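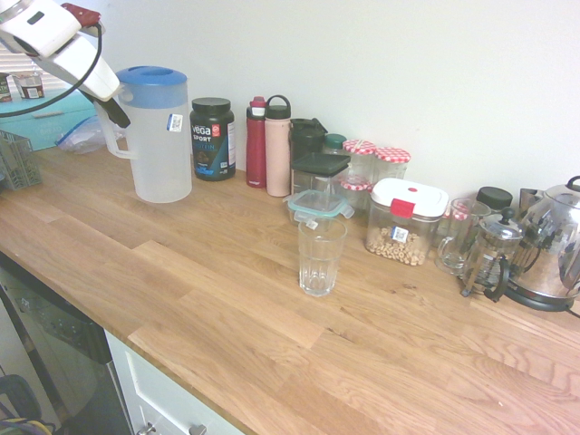
Kitchen counter task: arm above the pitcher, ribbed glass in the open area of the countertop.

Household and Shop-Floor Chores: Frequently Asked Questions

These answers cover the chore trials run at the Clarton lab and at the Felurdale packing shop. They are revised when results change. Last revised in October.

Can a robot arm tidy a kitchen counter yet?

In part. A single arm with a two-finger gripper can pick up most rigid items of moderate size and set them down at a marked spot. It can do this without supervision for short periods. It can't yet be left with an unfamiliar counter and told to clean up. The weak point is deciding what belongs where, followed by handling anything soft or clear.

Why is clear material a problem?

Depth cameras measure distance from light that comes back off a surface. Glass and clear plastic let much of that light through or bend it, and the sensor returns holes or readings that belong to the wall behind. A drinking glass, a French press and a food container with a glass body can all show up as partial shapes. Polished steel causes a related fault: an electric kettle reflects its neighbors, and the software may place an edge where there is none.

Color cameras combined with a trained model do better than depth alone. Our current setup uses both and takes the color estimate when the two disagree by more than a set limit.

Which items are easiest?

Opaque containers with straight sides and a matte finish. A tub of protein powder is close to ideal if the gripper opens wide enough, or if the lid gives a usable rim. Tumblers and water bottles are also good, although tall bottles tip when they are gripped too low. Glass jars with patterned lids are easier than plain ones. The pattern gives the camera something to lock on to even when the jar body does not.

Which items are hardest?

Crumpled plastic bags. A bag has no fixed shape, so a stored grasp is no use, and the fingers tend to close on one thin layer. After bags come items pressed against other items. A mug that overlaps a French press has to be approached from the free side, and the planner often finds no path that keeps clear of both.

Can it pour?

Yes, with limits. Pouring dry cereal from an open container into a bowl works well on the bench. Pouring water from a large pitcher is less reliable. The load shifts as the pitcher tilts, and a wide handle made for a human hand gives two flat fingers little to hold. We don't run liquid trials near the arm's cables.

Can it open lids?

Screw tops need one hand to hold and one to turn, or a clamp on the counter. Latched lids can be opened by a single arm if the container is kept from sliding. Of the two, latches have the higher success rate in our tests, but each lid design needs its own practice data. Skill on one latch carries over poorly to the next.

How much practice does a task need?

For one object moved between two fixed areas, we start with 106 demonstrations recorded by an operator. Adding varied positions and neighboring objects raises this to 500. The full counter task, with mixed containers against the wall and an open area at the front, used 2,000. These figures apply to our arm and our software. Other groups will see different numbers.

Why are objects lined up against the wall?

People keep counters that way, and a test on a bare table overstates what the machine can do. A wall removes every approach from behind. It also limits how far the wrist can tilt before the housing makes contact.

Is shop-floor work easier?

Usually. At Felurdale the bins are fixed, the parts are known, and the lighting does not change during the shift. Moving one carton type from belt to pallet has been dependable enough to run daily. Mixed cartons are slower, and bagged parts still go to a person. The difference between home and shop is mostly variety – a kitchen holds more kinds of object in one short stretch than many packing lines see in a month.

What software do you use?

Motion planning and grasp selection run on Oder, our in-house controller. Choi is the separate module that labels objects and assigns each one a destination. The two can be updated independently. A fault in Choi stops new picks but lets Oder finish or safely release the one in progress.

Does the arm stop if someone reaches in?

It stops on contact above a low force limit. That is a backup measure. During trials, the operator stays within reach of the stop button and no one else works at the counter.

Can it load a dishwasher?

Only partly. Placing plates in a rack that is already pulled out works in most attempts. Opening the door, pulling the rack and fitting odd shapes around each other have been tested as separate steps, and they have not been joined into one run.

How fast is it?

Slower than a person at every kitchen task we have tested. Much of the time goes to planning between moves. Raising arm speed saves little and increases the number of dropped items.

Can I buy one for my home?

Not from us. The Clarton setup is a test bench that needs a trained operator, a bolted base and regular camera calibration. No home version is scheduled.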